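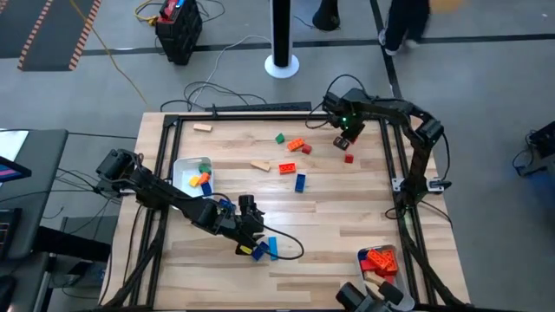

Posted by the Dendley home page editor | Updated November | Filed under: Chores, Robots

Can a robot tidy my house yet? Your questions, my answers

I get a lot of mail about this, mostly from parents and mostly sent late at night, so I've put the usual questions in one place. I test home gadgets for a living and I spend more time than I should reading about robot arms.

Can I buy a robot that picks up toys?

Not one I'd tell you to spend money on. You can get a vacuum that steers around the toys (mine, a Mirden, mostly does, and then it eats a sock). Picking things up and putting them where they belong is a much bigger ask, and what I've seen of it so far happens at a workbench, with arms bolted in place.

But it's just bricks in a tray. Why is that hard?

I thought the same thing! Then I tried explaining it to myself one step at a time. A small red brick lying alone on a table is the easy one. Three bricks side by side is worse, because the fingers need somewhere to go. A heaped tray is worse again, since whatever you grab is leaning on something else. Your hand sorts all that out by feel, and most grippers have very little feel to go on.

Why two arms?

Same reason you have two. One can hold the tray or pass things across, and they can work at different ends of the table. The tricky bit is keeping them out of each other's way, and out of their own cables.

How fast are they?

Slow, in my experience. I timed an arm at the Oltness trade show last year and it took almost 36 seconds to get one block into a bin. My kid can do a whole handful in that time, when bribed.

What about laundry and dishes?

Laundry is harder than bricks. A brick keeps its shape and a T-shirt doesn't. Dishes sit somewhere in between: plates are stiff, which helps, but they're slippery and you really don't want one dropped. I'd bet on dishes first.

Are shops and factories further along?

Yes, by a long way, if the job repeats. Van Leeuwen, the parts packer near me, has had arms loading boxes for 8 years. They load the same box with the same part, though. Ask for mixed parts in a pile and they still put people on it.

So when will it reach my living room?

I don't know, and I'd be a bit careful with anyone who gives you a year. I'd like to see a machine clear 200 mixed bricks off a real rug, with a dog around, before I start saving up.

What should I do in the meantime?

Get two big shallow bins instead of one deep one. It's the best thing I've bought for our brick problem, and it doesn't need charging.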